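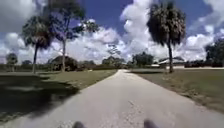
## 2. Method

The project examined how keepers at Kolham Animal Park use humour in their public talks. Ruaridh Lennox recorded the talks at the otter and tapir houses; Annag Sutherland carried out the visitor interviews. The park opened in 1872 as a private deer collection and now holds 3 daily talks in summer.

Each joke was entered on a coding sheet as either scripted or improvised. Remarks made to a single child were left out.
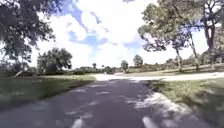

*Figure 1. Junction of the asphalt path and the paler cross path.*

## 3. Findings

Improvised remarks drew laughter more often than scripted ones. Visitors interviewed afterwards could usually repeat the joke — but fewer could name the animal's diet or home range. The exception was the talk on Tuvar, the older tapir, in which the joke concerned his feeding times.

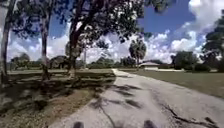
*Figure 2. Concrete path with crack, partly shaded.*

The Sunday talks were treated separately, as the keeper on duty worked without a script. Full coding sheets are given in Appendix B.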